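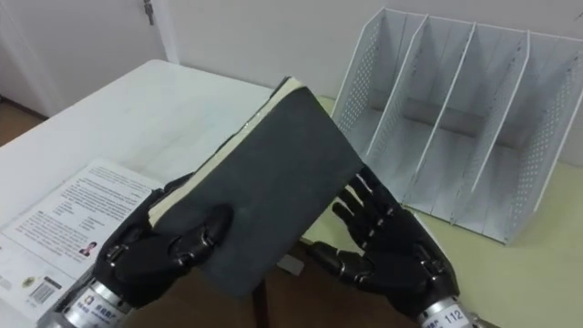
# About Ekley

We look after books. Ordinary ones, mostly – cookbooks with butter on the index, hymnals, school atlases, the thick hardcover novel your aunt read every winter until the hinge gave out. Ekley is a small repair shop and teaching bench for hardcover books, and if you have ever felt a little pang when a cover came away in your hands, you're our kind of person.

We repair, we recase, we clean, and four evenings a month we teach other people how to do it. We also talk about books a great deal more than we need to (customers have been known to leave an hour later than they meant to, and so have we).

## How we got going

Ottavio Russo had been fixing library books in the back of a school building for years when the school asked if he could take on a bigger job: 96 boxes of hardcovers that had been sitting in a storage room and needed to be sorted, brushed off and either mended or passed along. He said yes before he had seen the storage room. Elínborg Sveinbjörnsson came in to help for what was meant to be a couple of weeks. She had trained in case binding and had very firm opinions about glue, and by the time the last box was open they had a shared set of tools, a shared kettle and a list of people asking whether they took private work.

So they did! The name came from the street where the first workshop stood. We've moved since then, to a brighter room with much better tables, but the name came along.

## What we work on

Hardcovers are our thing. There is so much going on in a book that most people only ever look at from the front: the boards, the cloth or paper over them, the endpapers that do all the hard work of holding the block in the case, the little striped headband at the top of the spine that may be doing nothing but looking nice. We love all of it.

Most of what comes through the door falls into one of these:

- **Loose hinges.** The cover still hangs on, but it swings. Usually a quick job, and very satisfying.
- **Recasing.** The text block has come right out and needs to go back into its own cover.
- **New spines.** We keep the original boards whenever they are sound and match the new cloth as closely as we can.
- **Cleaning.** Dust, pencil, old sticker residue, the ring from a coffee cup (we can often soften a ring, but please don't expect it to vanish).
- **Corners and scuffs.** Bumped corners can be firmed up. Light scuffing on a matte cover we usually suggest leaving alone, and we'll tell you so.

We don't work on leather bindings from before the machine age, and we don't do mold. For both of those we'll happily give you the name of a conservator.

## Handling comes first

Everybody who joins us, whether as staff or for a single evening class, starts with the same lesson, and it has no glue in it at all. You pick up a book. Then you put it down again. Then we talk about how you did it.

It sounds silly and it's one of the best parts of the class. A thick hardcover has a real weight to it, and the weight wants to travel. Pull it off a shelf by the top of the spine and you are tugging on the weakest strip of cloth it has. Let it dangle from one board and the whole block leans on a single hinge. So we practice: push the neighbors back a little, take hold of the sides, get a good grip around both covers, bring a second hand in under the lower edge for anything heavy. Lay it flat on a clean surface and open it from the middle outward, a few leaves at a time, first one side and then the other.

Elínborg teaches this with a stack of retired dictionaries and an enormous amount of patience. People come back months later and tell us they have rearranged their shelves at home, which makes our day every single time.

## The workshop

We like pale, smooth tabletops. A crumb of dried glue or a bit of grit shows up right away on them, and grit is what scratches a cover when you slide it. The tables are wiped at the start of the day, again after lunch, and once more before anyone brings out something with a soft or easily marked cover.

Along one wall are the presses. Our two oldest are cast iron and weigh more than anyone wants to think about – we call the larger one Prarkine, after the name on the crate it came in. Next to them are the cloth drawers, sorted by color except for the grays. The grays have their own drawer. There are so many! Slate, pewter, a warm one like wet sand, a dark one that looks black until you put it beside black. Ottavio is always sure we have the right gray already and is sometimes correct.

## Classes

Our evening class runs for two hours and takes small groups, so there's room for everyone to spread out. You'll learn handling, a basic clean and a hinge repair, and you'll work on your own book if it's suitable or on one of ours if it isn't. The fee is $35 and covers materials.

In September we start the longer course, where you take a book fully out of its case and put it back in again. The first half is nerve-racking and the second half is wonderful. Bring an apron and something with a plain cover; patterned cloth is lovely but it's harder to line up on your first go.

School groups are welcome too. Children ask excellent questions about glue.

## The lending shelf

By the door is the Þórarinsdóttir shelf, which began with a gift of novels from a family of that name and has grown ever since. Every book on it has been repaired in our classes, and you may borrow any of them for as long as you like. We've sent out around 2000 loans so far. Some of the books have come back needing another repair, and we take that as a sign they were read.

## Bringing us a book

Drop in whenever the door is open, or write first if you'd like us to set aside time. Please wrap the book in a clean towel or plain paper, and skip the rubber bands and tape. If pieces have come off, bring those along in an envelope, even the tiny ones. We'll look it over with you at the table, tell you what we would do and what we'd leave alone, and give you a price before any work begins. Small hinge repairs can often be picked up the following week.

*Page updated June 17, 2025*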